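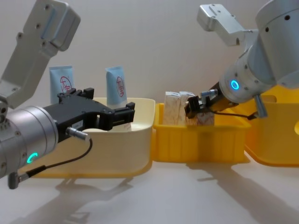

What should you do first when a robot arm jams with something in its grip? Hit the stop button and keep your hands well out of the way, then let the pressure off from the controls. Leave the power alone until you know whether the arm will hold itself up or drop.

I learned that the silly way, one evening in June, with a Pludida arm that closed on a pack of tissues and simply wouldn't let go. I reached in and tugged (I know!) and the thing decided to carry on with its move while my thumb was still in there. It wasn't a bad pinch, just a purple nail and a lot of swearing, but it could have been a finger. Arlo Begay, who looks after the arms at Nilbridge, told me off properly and then sent me his notes, so most of what follows is pinched from him. Sorry, bad choice of word.

87 shares · 17 comments
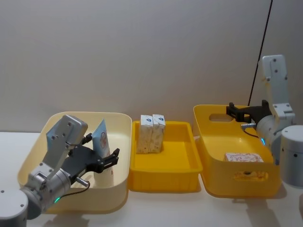

Soft packs are what catch you out. A box either fits between the fingers or it doesn't, but a tissue pack squashes, so the arm keeps squeezing and thinks it's still got further to go. I now set the grip force separately for each sort of thing and start low. Look at how you've stood them as well: a pack leaning towards the gripper, like the one in the cream bin, is easy to catch with the back of a finger on the way down, and then you've got a fold where you wanted a flat side. I prop mine straight before every run.

Check the cables too. Mine had rubbed at the connector and the grip signal was dropping out, and a new Ornness lead fixed it in 6 minutes. Move each joint slowly through its whole reach and watch for any lead going tight.

And put the stop button where your other hand can find it without looking. Mine used to live behind the kettle.

Comments (17)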